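Thread: Mismatched hardware on a white vanity, yes or no?
Board: Bathrooms & Storage

plonby_attic
2025-09-15
OK so I need opinions. I'm redoing storage around a white cabinet with raised-panel doors, and the hardware is all over the place. One door has a black double bar handle, another just gets a little square black knob, and the wide door has nothing on it that I can find.

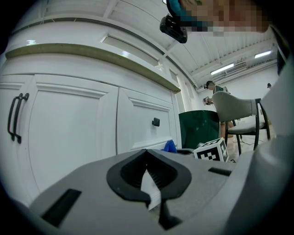 My budget is 67 dollars for new pulls and I can't decide if I should make everything match or leave it be. The Fodholm bars are tempting me — a pack of 4 would eat most of that though!

grout_and_about
Leave it. Bars on doors, knobs on drawers, that's a normal mix. I did mine that way in January and I still like it.

tilde67
Disagree, sorry. If it's all black, fine, but different shapes side by side would drive me nuts. Villby sells a plain round knob in a bag of 10, get those and be done.

plonby_attic
Round might look too soft next to the panels? Anyway, the drawer side, for the knob people. I've been wiping fronts down too, they show every fingerprint.
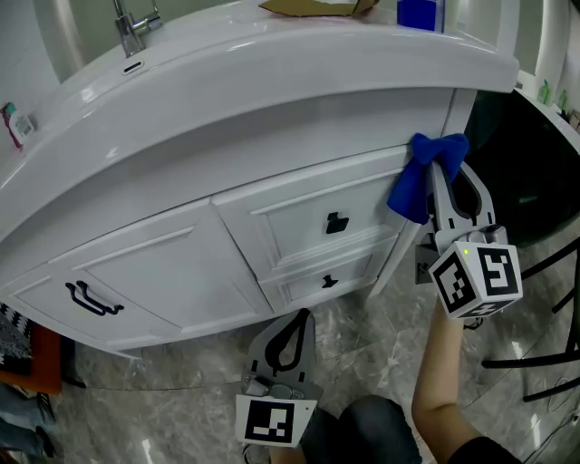

Vanity drawers with the black knobs, blue cloth over the top one

grout_and_about
See, those look good to me. I'd keep the knobs and spend the money on drawer dividers.

tilde67
Still team matching lol. Check the hole spacing on the door before you order bars, mine from El-Sayed were off and I had to fill and redrill.

plonby_attic
Ugh, good point. Measuring tonight — will post the numbers.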